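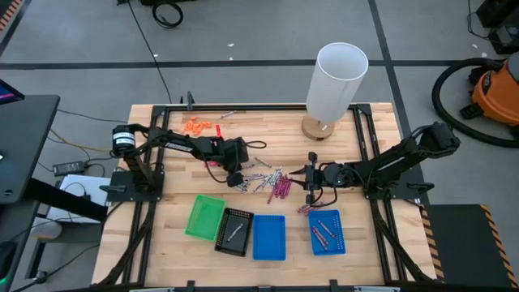 Both arms over the Banar sort table, bolts and pens partway into the baskets.

Teaching the sort by remote, quick version

Home both leader handles first. Then start Drotine, set episode length to 17 seconds.

Left arm does bolts, right arm does pens. One peice per grab. Bolts go in the black basket, pens in the blue one on the far right – same every episode or the policy gets confused.

Move slow near the pile. Grippers can clash in the middle, so back one off before the other goes in.

Fumbled a grab? Keep going, retry it. Dropped on floor – delete the episode.

Save after every 4 episodes. Questions to Nawal Hamdy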